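Bench diary, cell 2
Posted by Nest Prydderch | March | 07:40

Third protective stop since I started logging them. Same axis, same message: torque limit exceeded on the wrist, brakes on, program halted at line 467. Wissam Hattar was on the night run and left the arm where it stopped until I came in, as agreed.

The Brisus log shows the approach was normal down to 35 mm above the bin floor. After that the commanded and measured positions separate. The planner had picked a block lying close to the near wall and allowed no clearance for the lower part of the gripper. Contact force went past 200 N before the stop. The limit in the Mazza config file was supposed to be well under that. It had been reset to the default during the last update, and I had not checked it.

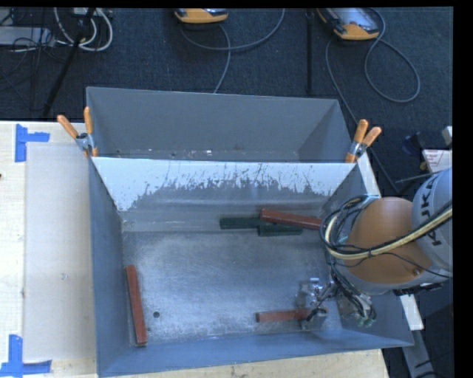
Front bin, arm at the right side, blocks on the floor of the bin.

Backed the arm out in manual at low speed, straight up, one hand on the enable switch. No sound from the wrist. Checked the finger alignment against the gauge: within tolerance on one side, slightly out on the other. Re-shimmed. Cable bundle inspected through the full wrist rotation, no pinch marks, but the slack loop is longer than I want when the arm is down in the bin. Added to the list.

Clamps on the shared rim checked for tightness. The planner still treats the rim as a bare edge. Wissam says the Trurkemlow model had the clamps as keep-out volumes and they were lost in the export. I have asked him for the old file.

Changes made: force limit restored and locked, wall margin increased, picks near the wall now need a tilted approach or get skipped. Ran the first part of the test set at reduced speed with no stops. The full set is 4,000 cycles and will not be finished before Grerndale want the report. They will get the partial numbers and the stop log.

Still open: why the update overwrote the config without a warning.

2 comments | 0 shares
Contact | Back to top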